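2018-07-24

Nightjar recorders, reading of the cards from Suncombe and Grilari

Both recorders are back on the bench. The Suncombe one had still some charge, the Grilari one was dead and I don't know yet since when. The last file on the Grilari card stops in the middle of the night, so I will treat that night as incomplete and leave it out of the table.

Copied both cards to the shared drive before I opened anything. Together they hold 2,172 files. The folder names are the site and the card letter, as last year. Please don't rename them, the Zamani script looks for exactly this pattern and it fails without telling you.

First pass with Zamani, threshold at the default. The result for Suncombe is good, long churring on nearly all the dry nights, starting well after sunset and again before dawn. For Grilari the program finds churring in places where I hear only a mole cricket. I listened to 10 of the Grilari detections with headphones. In 8 of them it is the cricket, in 2 it is a real bird, far away and behind the pines. The cricket sits a little lower and is very even. The nightjar changes between two pitches, and in the spectrogram you see the step clearly if you zoom in enough. In the small preview window both look like the same gray band.

So the default threshold is useless for Grilari. I raised it and ran the first week again. Fewer crickets, but one of the real birds also disappeared, the weaker of them. I put the threshold back and will try to filter by the pitch steps, even if it is slow.

Some notes about the hardware, while I have the boxes open:

The Skamumia housing at Grilari had water in the lower corner. Not much, but the drying bag was heavy and the screw next to the microphone has rust. The foam on the microphone was chewed by something, probably a mouse. I changed the foam and cleaned the contacts with alcohol. Left the housing open on the shelf over night with a new drying bag beside it.

The Suncombe housing is clean. The strap marked the bark of the birch a little, next time we should put a piece of old bicycle tube under it.

The clock of the Grilari recorder is wrong. Compared with the bench clock it runs late, by enough that a file which should begin at dusk begins when it is already dark. I can't say if it was set wrong in the field or if it drifted. The field sheet has only a check mark next to "time", no time written. For the dusk analysis this matters a lot, for presence or absence it doesn't.

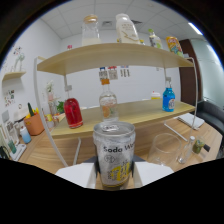
A note in pencil came back on my printout this afternoon, saying that the clock can be repaired from the recordings: the church bell at Grilari rings for the evening, it must be audible on calm nights, and if we find it in an early file and in a late file we will know if the error was constant. The same note asks why I don't count wing claps, which the cricket for sure doesn't make.

The bell is a very good idea and I should have thought of it. I tried one calm night at once. The bell is there, faint, under a dog. I still need one from the end of the period, and the late nights were windy, so it may take some listening.

About the wing claps I am less sure. They are short and broad in the spectrogram, and a twig that hits the housing looks nearly the same. At Suncombe the recorder hangs free and I would trust them. At Grilari it is between branches. I will mark a clap only when there is a flight call close to it, and write "clap + call" in the comment column so we can take these rows out later if we change our mind.

Also heard on the Suncombe card, not part of the work: tawny owl young begging on many nights, a roe deer barking very near to the microphone (turn the volume down before you open that folder), and one woodcock at dusk. I gave the woodcock its own line in the sheet.

To do:

Find the bell in a late file, Grilari.
Write the real time on the field sheet, not a check mark. I will change the form.
Weigh the drying bag tomorrow morning.
New batteries for both, the old set goes to the recycling box.
Ask Skamumia for a spare seal. The old one is flat on one side.
Recorders must be free again in September for the migration nights, so the nightjar cards have to be finished before.

Added in the evening: the pitch step filter runs, but it stops on the incomplete file. I moved this file into a folder called "broken" and started it again. It will run over night on the old computer, please leave it on.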